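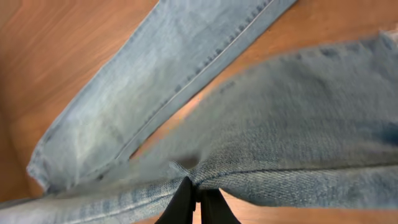

About Gokthorpe

Gokthorpe is an independent newsletter on international diplomacy and security. We cover arms control talks, sanctions and border disputes, and we write for readers who want the background as well as the news.

Our 5 editors work from Hillus. Gokthorpe has 3,711 subscribers and takes no money from governments or parties.
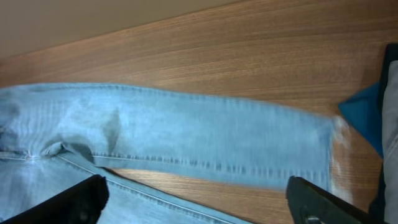

Light blue denim jeans, laid flat.

Corrections are posted on the same page as the article – usually at the top.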